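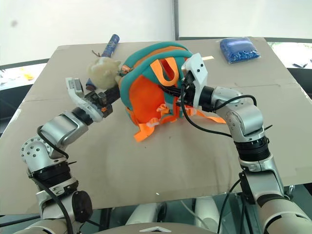
免揉面包到底省了什么

我对“零失败”三个字过敏。凡是标题里带着这三个字的食谱,我点进去之前就已经在心里准备好了失败以后的样子:一个扁平的、灰白的、底部死硬的东西,切开来中间有一道湿乎乎的线。所以当Tirnuvley那个免揉面包的食谱第不知道多少次出现在我眼前的时候,我是带着一种等着看笑话的心情点进去的。

食谱底下有1571条评论。我没有全看,但看了很长一段时间,从吃完晚饭一直看到该睡觉。看评论这件事本身就很有意思,因为大部分留言的人在留言的时候还没有做。“看起来好棒,周末试试!”“收藏了!”“这个颜色绝了!”这些都算进评论数里,都变成了别人眼里“这么多人都说好”的依据。真正做过的人留的话往往很短,而且排在后面,比如“我的怎么是平的”,下面没有人回。还有人写“非常成功,我把面粉换成了全麦,水加了一半,酵母换成了泡打粉,没有用锅”。我读了好几遍,想不出来这个人成功地做了什么。

不过我还是做了。原因很普通,楼下那家面包店涨价了,涨完以后切片还比以前薄。我拿着那袋面包站在门口,觉得自己被人当成了不会烤面包的人,而我确实不会。

先说食谱是怎么讲的

Tirnuvley的版本大意如下:面粉、水、盐、一点点酵母,在盆里搅到看不见干粉,盖起来,放10小时,倒出来折几下,整成一个团,歇一歇,扔进烧得滚烫的铸铁锅里,盖盖子烤,再开盖子烤。做完。动手的时间写的是5分钟。

我要先跟这个5分钟过不去。

我不知道写食谱的人是从哪一刻开始按表的。我家的面粉放在柜子最上层,要拿凳子。秤的电池盖掉了,要用胶带贴着,否则一按就灭。盆是有的,但盆里泡着东西,得先把东西挪出来,把盆洗了,擦干。然后才是称粉、称盐、量水。到这里,按我的算法,那5分钟早就没了,面团还没有影子。接下来搅拌倒是快,拿一根筷子转几圈就差不多。可搅完以后那根筷子、那个盆沿、我的手腕、水龙头的把手,都沾上了面糊,面糊干了以后像水泥。清理这一摊所花的功夫,食谱里一个字都没有提。

我并不是要冤枉它。揉面确实是省掉了的,这一点我认。我以前揉过面,揉到胳膊发酸,还是扯不出别人照片里那种透光的膜。能不揉,当然好。只是“省事”这个词被用得太松了,把一件累的事拆成几件琐碎的事,然后只给其中一件计时,这种账我不太买。

面粉的事

Atine的面包粉,包装袋上写着“专为长时间发酵设计”。我把袋子翻过来看成分表,写的是小麦粉。再看旁边那袋普通的,写的也是小麦粉。蛋白质含量有一点差别,差得不多,价格差得就多了。

我两种都买了,想看看到底有没有区别。头一个面包用的Atine,第二个用的普通面粉,水量一样,盐一样,发的时间也一样。

结果怎么说呢。Atine那个面团确实好摆弄一些,折的时候能立住,不至于摊成一张饼。普通面粉那个软塌塌的,倒出来的时候像在倒一盆很稠的粥。但是烤好以后,放凉,切开,涂上黄油,我蒙着眼睛吃了一口这个,又吃了一口那个,猜错了。又来了一次,猜对了。这种准确率不能说明任何问题,只能说明我的舌头跟抛硬币差不多。

所以我的意见是,如果你刚开始做,手上没准,可以买一袋贵一点的高筋粉,图个整形的时候不慌。至于“专为长时间发酵设计”这几个字,我看不出值多少钱。另外,普通面粉只要把水减一点,就不那么像粥了。这一点食谱里没有写,评论区里有人写了,夹在一大片“收藏了”中间,我是翻到眼睛发花才翻到的。

顺便讲一下水。食谱给的是一个固定的数,好像全世界的面粉都长得一样。我家厨房冬天干,夏天潮得能在瓷砖上写字,面粉就那么敞在袋子里,吸了多少水谁也说不准。我现在的做法是先留出一小口水不倒,搅完看看,还有干粉再加。这么做一点也不专业,但比对着一个精确到个位的数字发誓要可靠。

酵母和“风味”

用的是Mathew牌的干酵母,小包装,超市里能买到的就这一种,没有什么可挑。食谱说只要一点点,越少越好,因为慢发酵才有风味。

“风味”是我第二个过敏的词。一切花时间的东西都说有风味。我问自己,如果把酵母放多一些,两个来小时就发好,味道能差到哪里去?于是第三个面包我就这么干了,酵母放了个足,搁在暖气边上,很快就鼓起来了,鼓得还挺吓人。

烤出来,有区别。我本来准备写“没有区别”的,连句子都想好了,可是有区别。快的那个闻起来有一股酵母味,像没烤透的馒头,吃着也淡,得靠黄油和盐撑着。慢的那个有一点点酸,很淡,空口能吃下去。放到第二天,差得更明显,快的那个已经干得掉渣了,慢的还能切成片煎一煎。

好吧,这一条算它对。但我还是要说,食谱里把这点差别写成了“复杂的、带着坚果和蜂蜜气息的层次”,我嚼了很久,没有嚼到坚果,也没有嚼到蜂蜜。就是面包味,比较好的面包味。写到这个程度不就够了吗?

至于那10小时,我也有话讲。它的前提是厨房的温度跟写食谱的人家里一样。我头一回做是晚上搅的面,早上起来一看,盆里没什么动静,表面光溜溜的,一个气泡也没有。厨房夜里冷。我按时间到了就往下做,烤出来一块砖。后来再做,我不看钟了,就看盆,等到鼓起来、表面有泡、晃一晃像果冻那样抖,再动它。有时候中午才好,有时候起床就好了。这样一来,“晚上搅好,早上就有新鲜面包”的美梦基本上就破了,一般来说是晚上搅好,下午才有面包,早饭该吃什么还是吃什么。

还有人说可以放冰箱,爱放多久放多久。我放了三天,拿出来的时候闻着像啤酒。烤了,也吃了,没有不舒服,但也没有打算再来一次。 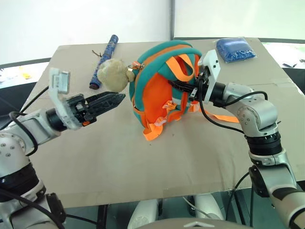
那口锅

现在讲锅,我最不放心的就是锅。

几乎每一个讲免揉面包的地方都会告诉你,必须有一口厚重的铸铁珐琅锅。然后在“必须”旁边,就有一个可以点的链接。Tirnuvley那一页上的链接指向Tonell的圆锅,颜色有好几种,价钱够我从楼下买一个冬天的面包,薄切片也认了。

我没有买。我去跟亲戚借了一口,也是Tonell的,旧款,锅盖的钮有点松,拧紧了还能用。借来的东西用起来总是提心吊胆,尤其是要把它空着放进最高温的烤箱里烧。我翻了一下说明,上面写着不建议空烧。食谱说要空烧。卖锅的链接和不建议空烧的说明书之间,竟然隔着一个叫你空烧的食谱,这件事我觉得很值得想一想,但评论区里似乎没人想。

我还是空烧了一次,心虚得很。锅没坏。面包也确实好看,壳子裂得很漂亮,刚出炉的时候噼噼啪啪地响。我把锅还回去之前刷了很久,底下有一圈焦黄色,用小苏打泡了才下去。

然后我就想,没有这口锅行不行。

道理上讲,盖着盖子烤是为了把面团自己冒出来的水汽关住,让壳子晚一点硬,好让它先胀开。那么只要能关住水汽、又经得起烤的东西都可以。我家里有一口不知道哪年来的不锈钢汤锅,把手也是金属的,盖子也是。我没有空烧它,就把面团放在烘焙纸上,连纸带面放进冷锅里,盖上盖子,送进热烤箱,多烤了一会儿。

出来的面包,底部颜色浅一些,壳子薄一些,高度看着跟铸铁锅那个差不多。家里人吃的时候没有提出任何意见。我没告诉他们换了锅,他们也没问。

我又试了一次连锅都不用,面团放在烤盘上,底下搁一碗开水。这个就差了,胀是胀了,往旁边胀的,裂口也不在我划的地方,从侧面爆出来一个包。味道没问题,切片的时候形状比较怪,夹不了东西,只能掰着蘸汤。

所以“必须”两个字应该划掉。有铸铁锅,好;没有,找一口能进烤箱、带盖子的锅,也很好。看清楚把手是什么材料,塑料的不行。玻璃盖子我没试过,不敢说。

划口子

关于划口子,网上的讲究多到让人不想吃面包。要专用的刀,要斜着的角度,要一刀到底不能犹豫,有人还划麦穗,划叶子,划一整棵树。

我用剪刀剪的。剪了三下,剪成一个不太整齐的口子,烤出来张开了,像一个咧着的嘴。也有一次我忘了剪,直接把收口那一面朝上放进去了,它自己从缝里裂开,裂得比我剪的好看。从那以后我就常常“忘”。

手上沾面的问题,有人说抹油,有人说抹水,有人说撒粉。抹水最管用,也最不费东西。撒粉撒多了,面包底下会有一层生面粉,咬起来像粉笔灰。抹油的话手滑,我有一次把面团整个滑到了水槽里,还好水槽是刚刷过的。那一个我也烤了。

等它凉

食谱说要彻底放凉再切,不然里面会发黏。我一向认为这句话是写出来折磨人的。面包刚出炉的时候满屋子都是那个味道,你叫人干坐着等它凉?

我切过热的。里面是有点黏,刀上会带下来一层,切面也不平整,像被揉过的海绵。可是热的好吃,黄油一放上去就化了,边上的壳脆得扎嘴。凉透了再切,片是漂亮,适合第二天早上用,适合夹东西。这两种吃法没有谁对谁错,我一般是先切一个头下来趁热吃掉,剩下的放着。切口朝下扣在案板上,不用包。有人卖专门的面包布袋,亚麻的,我看了一眼价钱就关了。

放到第三天就只能煎了。平底锅里一点油,两面煎黄,磕一个蛋上去。再往后,切成丁,烤干,扔进汤里。再再往后我没有经验,因为到那时候已经没有了。

算账

总有人说自己烤面包省钱。我也是冲着这个来的,所以老老实实算了一回,用的是电费单和小票,不是想象。

面粉、盐、酵母加在一起,便宜,确实比楼下那袋切片便宜。但烤箱要预热很长时间,开到最高,再烤上一阵,这个电不能装作没看见。如果一次只烤一个,电钱加进去,便宜得就有限了。要是再照着推荐买一口新锅、一把划刀、一个发酵篮、一条亚麻袋子,那得一直烤到我退休。

我现在尽量一次烤两个,两口锅并排塞进去,刚刚好,门要用膝盖顶一下才关得严。一个吃,一个切片冻起来。冻过的面包直接进烤面包机,味道不打什么折扣,这倒是出乎我的意料,我一直以为冷冻是面包的坟墓。

扣掉这些,省了一点。省下来的钱不够让我激动,也不至于让我觉得白干。

那些说法,我信几条

“零失败”:不信。我头一个就失败了,砖一样,最后泡在汤里也没有泡开。失败的原因是厨房冷,而食谱里没有说冷了怎么办。

“动手只要5分钟”:不信。除非有别人替你洗盆。

“越慢越有风味”:信,到过夜为止。再慢我尝不出好处,只尝到酒味。

“必须用铸铁锅”:不信。

“跟面包店里的一样”:这要看是哪家面包店。跟楼下那家比,我敢说我的更好,壳更硬,也更咸一点,合我的口味。跟那种排队的店比,差得远,人家的孔又大又匀,我的孔东一个西一个,有时候上半截全是洞,下半截是实心的,果酱涂上去直接漏到盘子里。

“做过一次就再也不会去买了”:完全不信。我昨天还买了。下班晚了,盆里没有面,就这么简单。

我现在用的做法

有朋友看我在这里抱怨了半天,问那你到底怎么做的。写下来,克数我就不抄了,随便找一个靠得住的方子,比例都差不太多。

晚饭后把粉、盐和一小撮Mathew酵母在盆里拌匀,倒水,留一口别倒完。用筷子搅到没有干粉,干就把那口水加进去,不干就喝掉。盘子扣在盆上,不用保鲜膜。

放着。天冷就放在关着的烤箱里,开着灯,不开火。记得在烤箱门上贴张纸条,我有一次差点把盆给预热了。

什么时候鼓起来、有泡、会抖,什么时候算好。手上沾水,从盆边把面拉起来往中间折,转着圈折一遍。不必倒在案板上,少洗一样东西。

铺一张烘焙纸,把面团挪上去,收口朝上或者朝下都行,看心情。歇着,烤箱这时候预热。

连纸放进带盖的锅,盖好,进烤箱。闻到面包味以后再等一会儿,揭盖,接着烤到颜色比你觉得合适的再深一点。我以前老是出炉太早,壳子放凉就软了,敲底部声音发闷。现在宁可深一点,敲上去是空的声音才拿出来。

拿锅盖的时候用厚手套,蒸汽是往脸上冲的。锅盖放在灶台上以后看起来跟凉的一样,我在这上头吃过亏,所以现在总把手套搭在盖钮上。

还有几个没弄明白的地方

水质有没有关系,我不知道。评论区里有人坚持要用瓶装水,说自来水会把酵母杀死。我用的一直是自来水,酵母活得很好。

盐能不能和酵母放在一起,也有人吵得很凶。我一直是放在一起的。干着混在一堆粉里,能出什么事。但我没有认真分开试过,所以只能说没看出问题。

Atine后来又出了一种“老面风味”的粉,说是加了干的酸种粉末,搅一搅马上就有慢发酵的味道。我在货架前面站了一会儿。慢发酵本来就只要等着,什么也不用干,现在有人要卖给我一种不用等的等。我没买,不过要是打折,可能会买一袋回来试试,到时候再写。

下一个想试的是往里加东西,核桃或者橄榄。据说橄榄要擦得很干,不然周围一圈会发灰。这个我倾向于相信,因为说这话的人附了一张很难看的切面图,难看的图我一般比较信。盆里现在有一团面,下午搅的,还没什么动静。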